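Teaching by demonstration (robotics)

Teaching by demonstration, sometimes called programming by demonstration, is a way of giving a robot a new task by letting a person carry it through, either by taking hold of the arm and moving it or by steering it from a distance. The movements are recorded and later used to train the robot to do the same job by itself, and the person doing the teaching may never need to write a line of code.

In hand guiding (also known as kinesthetic teaching) the operator simply leads the arm along, much as one might guide a child's hand with a pencil. In remote control, or teleoperation, the operator works a second, smaller arm or a handheld controller and the robot follows. Each has its friends -- hand guiding is easy to pick up, while remote control keeps the operator's own hands out of the robot's view. 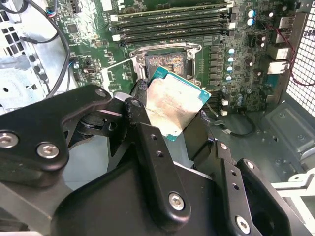

A gripper holding a processor above the open socket of a desktop computer's motherboard.

Computer assembly is a popular and rather demanding subject, as a processor must be lined up with its socket before it is set down, and the contacts are easily bent. The Skosarska collection, released in March 2024, gathers 485 demonstrations of this kind of work, each recorded from the wrist of the arm. Its makers suggest that newcomers practice for 10 sessions before recording anything they mean to keep.

Not every recording is equally useful, of course. Operators pause, change their minds and try again, and opinions differ on whether such moments should be trimmed away or left in, so that the robot may learn how to recover from a poor start.

See also: Bollex arm; Catacutan method; Teleoperation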